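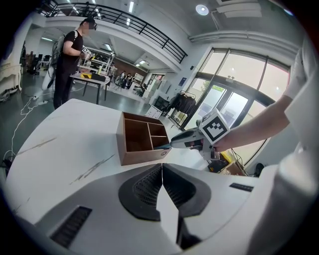 Berwyn Prothero wrote to ask whether a box with only three compartments is worth having at all, when the plastic trays at the store come with a dozen little slots for less money. It's the question we get more than any other, so it seemed right to let him go first. Our answer, Berwyn, is yes, we think so, and most of the rest of this page is our way of explaining why.

Frequently asked questions about wooden box organizers

Why three compartments, one large and two small?

Most of us own a handful of big awkward things and a great many little ones. The large section takes the stapler, the roll of tape, the scissors, the calculator you can't bring yourself to throw out. The two smaller sections, one behind the other on the right, are for whatever you reach for all day long. In our house that's paper clips in one and stamps in the other, though I have a sister who keeps tea bags in hers and wouldn't hear of anything else.

A dozen slots sounds wonderful until you have to remember what goes in each. I tried it one winter with a tray from a big store, and by spring there were rubber bands in every single slot.

Does it have a lid?

No, the box is open at the top. We did make a lidded one for a while, called the Fondel, and people were very kind about it, but they kept writing to say they'd taken the lid off and put it in a closet. If dust is a worry, a folded dish towel over the top at night does perfectly well.

Which way around should it sit?

Whichever way suits your hand! I'm right-handed and like the small compartments on the right, closest to me, so I can get at them without looking up from what I'm doing. Left-handed folks often turn the whole box around so that the small sections end up on their side. Try it each way for a couple of days before you decide, and do put it down where you'll really be working.

What size is the box, and will it fit in a drawer?

The standard Nalari box is 11 inches along the front and 8 inches deep. It will fit in most desk drawers if they're a good height inside, but please measure yours first, and measure the opening as well as the drawer itself. Kitchen drawers are trickier, as there's often a rail at the top that steals a bit of room. If yours turns out to be too shallow, the box looks very nice out on the table or up on a shelf.

How do I sort everything the first time?

Give yourself an afternoon and a clear table – a plain, light-colored one if you have it, as small things show up so much better. Tip out the drawer or the jar or the shoebox you've been using, and put like with like before anything goes into the box. You'll find pens that don't write and keys to doors you no longer own. Let those go.

Then fill the small compartments first. I know it's tempting to start with the big one, but if you do, the little things get dropped in on top and there you are, back where you started. Once the small sections are settled, see what's left and give the large section only what you use every week or so. The leftovers can live somewhere else.

It's a pleasant job for two people, one handing and one placing, if you can agree on what a paper clip is for.

Can I use it for food?

For things in wrappers, certainly. Tea bags, sugar packets and wrapped candies are all fine. Please don't put loose food straight onto the wood, though, and keep it away from the splashy side of the sink.

How do I clean it?

Empty it out, turn it upside down over the trash can and give it a few pats on the bottom. A dry pastry brush is the best thing I've found for the corners where the partitions meet the sides. For sticky marks, use a cloth wrung out in warm water, go along the grain, and leave the box to dry with plenty of air around it. Don't soak it, and don't put it in the dishwasher. (Someone did, in August. We sent them a new partition.)

Will it scratch my table?

It shouldn't if you lift it when you move it. Most of the marks on a table come from sliding things across with a bit of grit underneath. You can also put small felt pads on the underside, one at each corner, and wipe the tabletop before the box goes back.

One of my partitions feels loose. What should I do?

Wood moves a little with the seasons, and thin partitions show it sooner than thick ones. If yours rattles in the cold months, wait a few weeks and see if it snugs up again. If it's still loose after that, a tiny dab of wood glue at each end will hold it. Wipe off the extra right away and leave the box empty overnight.

How is the Nakska different?

The Nakska is our longer box, with about 80 percent more room in the large section, and it was made with paintbrushes and knitting needles in mind. It's lovely on a big worktable, but rather a lot of box for a small desk. If you're unsure, start with the standard one.

Where can I see one before I buy?

Howells keeps a few by the front window and is happy for you to pick them up and poke around inside. You're also welcome to write to Nerys Kneath at our office with your drawer measurements, and she'll tell you plainly if we don't have a box that fits.

Page last updated 26 March 2019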